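# How Does Somebody Win an Award for a Movie?

My niece Dalal asked me this at dinner on Monday, with her mouth full of rice. We'd been watching people in fancy clothes walk up some stairs, and one of them got handed a gold statue and started crying. "Who decided that?" she said. "Was there a race?"

I said I'd write it down for her, and for her brother Rami, who wanted to know if the statue was real gold. (Mostly it's gold on the outside and cheaper metal on the inside. Sorry, Rami.)

So, no, there wasn't a race. There was a vote! It's a lot like picking a class president, except the voting takes months and everybody has to watch a lot of movies first.

## First, the movies get entered

Let's make up our own award so we can follow it from start to finish. We'll call it the Darwish, and we'll give it out in the town of Esbridge every June.

The people who run the Darwish send out rules. Their rules say your movie has to be longer than 40 minutes and it has to have played in a real theater for a week. If your movie fits, you fill out a form and send it in. If you miss the deadline, you wait until next year, and crying on the phone doesn't help.

You also pick which prizes you're trying for, and there are lots of them. Best Picture is the one everybody talks about, but there are prizes for acting, for music, for costumes, for editing (that's choosing which bits of film to keep and what order they go in) and for sound. My friend Nour Ghanem records sound for movies. She once spent a whole afternoon squashing celery in front of a microphone because it sounded like footsteps on frozen snow. I think she should get a statue just for that.

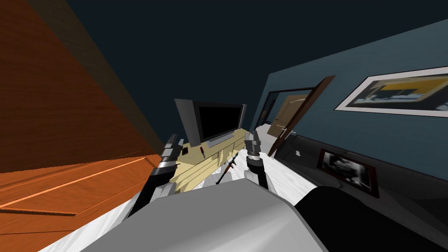
## Then come the nominations

A nomination means your name is on the short list. You haven't won yet, but you're one of the few who could.

Say the Darwish has 2000 voters. Each one gets a list of all the movies and marks down favorites. For a lot of big awards, the people who do a job vote on that job in this round, so actors choose the actors and costume designers choose the costumes. That makes sense to me. I couldn't tell you what makes a hem good.

The votes get added up, and the top five in each group are the nominees. Somebody reads the names out very early in the morning, and all over the place people in pajamas start screaming.

## Then everybody votes again

Now the voters look only at the short list and pick a winner. Usually the one with the most votes gets it, even if it's less than half. Suppose 1752 people send in their votes and a movie called *Dikska* gets 600 of them. If no other movie gets more than 400, *Dikska* wins, even though most people picked something else.

Dalal thought that was unfair. Some awards agree with her! They ask you to put the movies in order, first choice, second choice and so on. The movie in last place gets crossed off, and its votes move to whatever those people liked next. They keep going until one movie has more than half.

## Who knows the secret?

Almost no one. A small team counts the votes and seals the names in envelopes. The host doesn't know, and neither do the people in the front row trying to look calm. Even the person opening the envelope finds out when you do.

## Can you guess who'll win?

Sure, and it's my favorite part. My neighbor Samer Rawashdeh and I write down our guesses every year, and the loser washes the other one's car. I've washed his car a lot.

Here's what I look at:

- Has it already won something else this season? That's a good clue.
- Is it nominated for lots of different prizes?
- Are grown-ups still talking about it months later?

You can still get it wrong. Last time I was completely sure about a movie called *Wesari*, and it went home with nothing at all.

If you want to try it, make a sheet with one line for each prize, and have everybody fill theirs in before the show starts. No changing answers once the music plays, Rami.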